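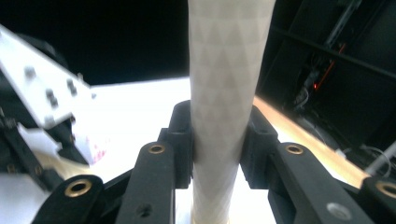
Photo: Siu-fong Ho / Livside

Livside Canance Guest Supply Program for Short-Term Rentals

Item group: Property readiness and guest supplies
Suitable for: condominiums, cottages, cabins and small inns
Available to: owners and registered property managers

Overview

The Canance program provides owners of vacation rentals with a complete set of bed linens, bath towels and kitchen basics, delivered before the rental season and replaced on a fixed schedule. It was developed at the Livside office in Haltasthorpe for owners who let one or more units by the week and who do not keep a laundry or storeroom on the property. The program is offered in two levels, Canance Standard and Canance Extended. Both levels use the same linens and the same ordering system.

What is included

Each Canance Standard set supplies one bedroom and one bathroom. It contains two sheet sets, one mattress protector, four pillowcases, one light blanket, four bath towels, four hand towels and two bath mats. Sleeper sofas and bunk areas are supplied with separate sets, which may be added to any order. Crib sheets are available on request.

Canance Extended adds beach or pool towels for each guest, a kitchen pack (dish towels, pot holders, oven mitts and table mats) and a second full set of linens, kept at the unit in a labeled storage bag. The second set allows a unit to be turned over on the same day without waiting for laundry. Owners whose guests depart at 10 a.m. and arrive at 4 p.m. are advised to choose this level.

Soap, paper goods and cleaning products are not part of the program. They may be ordered separately through the Livside supply list.
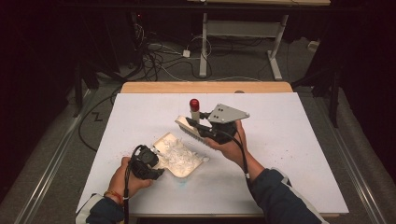 Sizing and preparation

Before the first delivery, the owner completes a unit sheet showing the number of beds, the size and depth of each mattress, and the number of guests for whom the unit is advertised. Mattress depth should be measured with any topper in place. Fitted sheets are cut for standard and deep mattresses, and a wrong entry on the unit sheet is the most common cause of exchange requests. Unit sheets are checked by the program manager, Oi-ling Yuen, and returned to the owner for signature.

If a bed is replaced or a bunk area is added during the season, a revised unit sheet should be sent before the next scheduled delivery. Changes made later will be filled from stock where possible.

Pricing

Canance Standard, per bedroom, per season: $500
Canance Extended, per bedroom, per season: $700
Canance Extended with laundry service, per bedroom, per season: $899

Prices include delivery within the Haltasthorpe service area. Delivery to other addresses is quoted at the time of order. No deposit is required from owners who renew without a break in service. State and local taxes are added where they apply.

Replacement of worn and damaged items

Linens are replaced once during the season at no added charge. Items with normal wear, light fading or loose hems are covered. Items that are burned, cut, dyed or missing are charged to the owner at the current list price. Livside does not bill guests directly, and owners who wish to recover the cost of missing towels should make this clear in their own rental agreement.

Up to 3 exchange requests per unit may be made each season. An exchange request may cover any number of items, so owners are encouraged to inspect the full set before submitting one.

Care instructions

Sheets and pillowcases may be washed warm and dried on medium heat. Towels should be washed separately, without fabric softener. Chlorine bleach should not be used on the blankets or on the colored pool towels – it weakens the border stitching and voids replacement coverage.

Mattress protectors should be washed at least once a month while the unit is occupied, and air dried if time allows.

Storage cabinet option

Units without a linen closet may be fitted with the Chien locking cabinet, a narrow upright unit with four shelves and a keyed door. It holds one Canance Extended set for two bedrooms. The cabinet is rented with the program and is removed at the end of service. Condominium owners should confirm with their association that a cabinet may be placed in a hallway or utility area.

Ordering

Orders for the summer season close in June. Orders received after that time are accepted as stock permits and are placed on the next delivery route. Completed unit sheets may be left at the Livside front desk in Haltasthorpe or submitted through the owner account page under "Guest Supplies."

Related items: Chien locking cabinet; Livside supply list; kitchen pack (sold separately); crib sheets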